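How to Fold a Sweater, and Why It Works
From the Watkins Home Skills pages for young readers

What a sweater is made of
Most sweaters are knitted. Knitting joins yarn in loops, and each loop holds the next one. The loops can open and close, so the fabric stretches when it is pulled. A shirt is usually woven. Woven threads cross over and under each other and stretch very little.

Why sweaters are folded
Weight pulls knitted loops open. A heavy sweater on a hanger has all its weight on two small areas at the shoulders. After 40 days the shoulders may have bumps. A folded sweater lies on a shelf, and the shelf holds up all of it. A child's sweater may weigh 500 grams. An adult's may weigh 700 grams.
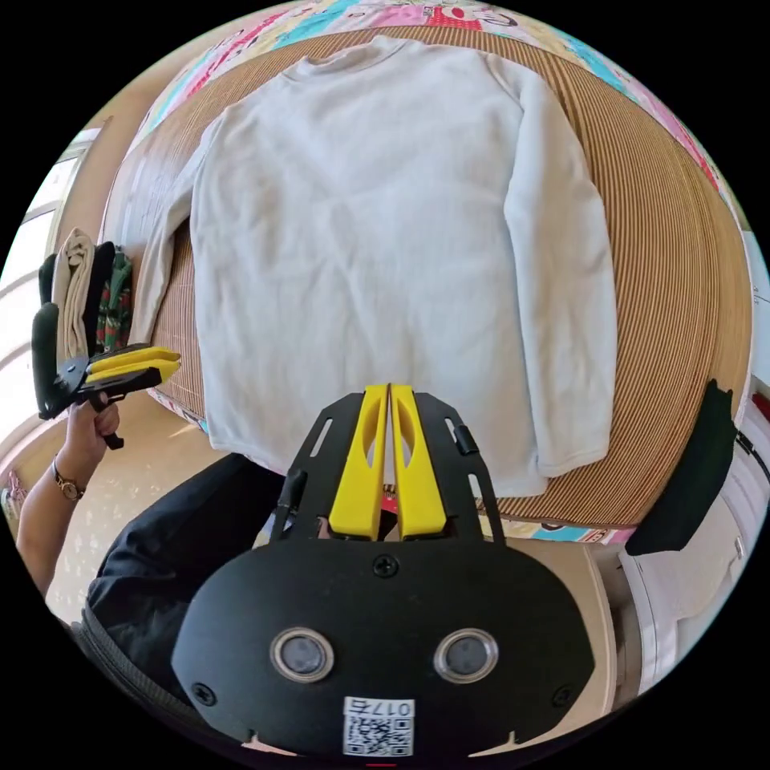 Folding starts on a flat surface. Lay the sweater with its front side down and smooth it from the middle outward. Small wrinkles are normal in soft fabric. Next come the sleeves, one at a time. The light grey sweater has its left sleeve folded inward at a slant, and its right sleeve is still straight. Fold the second sleeve the same way as the first. Then bring the hem up to the neckline. The sweater is now a rectangle.

Which side is the front?
On many sweaters the neckline is lower at the front than at the back. A label, if there is one, is usually inside the back of the neck. A high neck can look almost the same on both sides, so check for the label. The white sweater is lying face up. It must be turned over before the sleeves are folded.
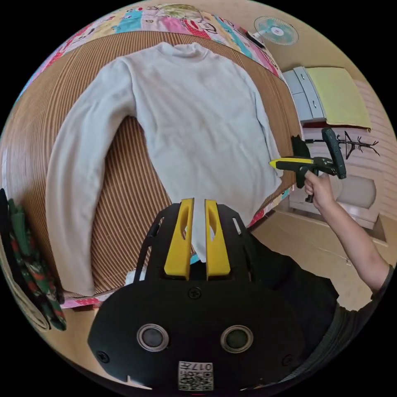
Words to know
Crew neck: a round neckline with no collar.
Cuff: the end of a sleeve.
Hem: the bottom edge of a garment.
Yarn: fibers twisted into a long strand.

Try it
Fold 2 sweaters, one thick and one thin. Measure the height of each with a ruler. Write down which one takes up more of the shelf.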